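Set the bin region in Zidoto before running any pick cycle.
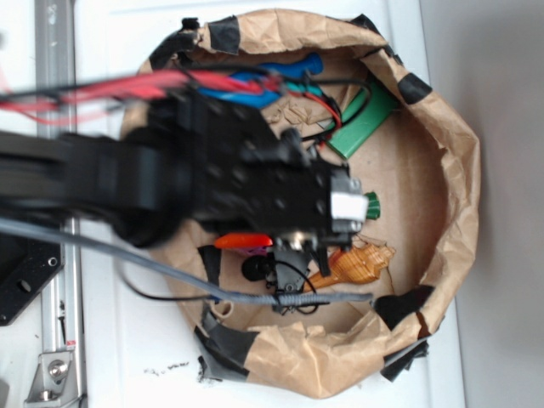

1. Open **Regions** and trace the inside of the rim. Keep the black tape on the bag rim outside the line – Zidoto may segment it as an object.
2. Set **Min. score** to 92.

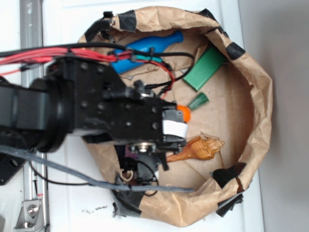 Lower scores add false grasps.

3. Switch to the wrist view and click **Refresh**.

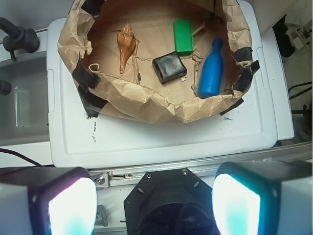 4. Click **Plan**, then **Step**. Stop when the fingers close.

**Caution:** Keep hands clear during **Step**. 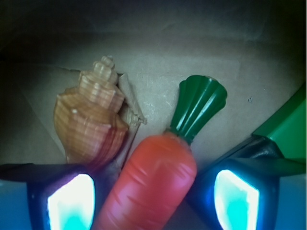

*Figure 4. Toy carrot between the fingers, wrist view.*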